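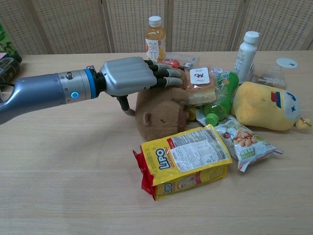 A brown plush capybara, lying among snacks and drinks under a robotic hand.

VADCOMBE, Thursday, March 26, 2026 – Flelach today confirmed that its smallest car, the Lulel, will return in April as an electric hatchback, a decision the company has been reaching at a stately pace for several years.

The new Lulel weighs 1,058 kg, which makes it lighter than several of the people carriers it will be parked beside, and most of their optional extras. It has one motor, driving the rear wheels, and two charging ports, one on each side. Flelach's engineers spent a long winter arguing over which side was correct and this was the settlement.

"We asked owners of the old car what they wanted," said Ona Ramanauskas, head of small cars. "They wanted the old car, with a heater that worked. We have done our best."

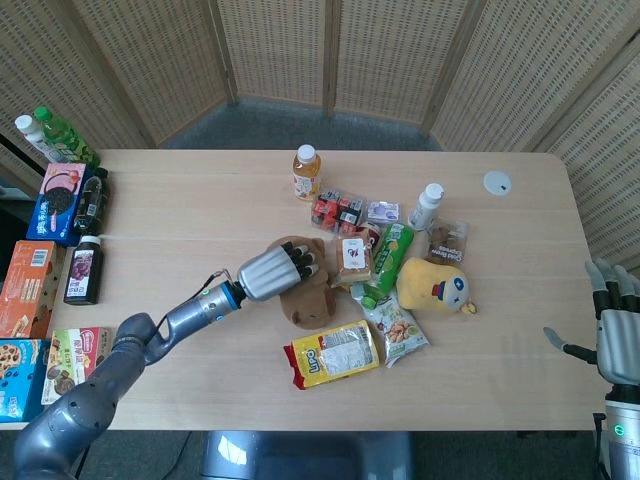 The heater has its own switch. So do the wipers, the radio and the rear window – the touchscreen is left to deal with maps. Seats are supplied by Kalniņš and can be had in green.

A launch edition of 25 cars will be sold first, all in the same yellow as the original. Chief designer Ilze Priedītis described the shade as "cheerful, and very hard to lose in a car park".

Prices will be announced when the order book opens. Test drives can be booked through Flelach dealers, who have been told to charge the cars beforehand.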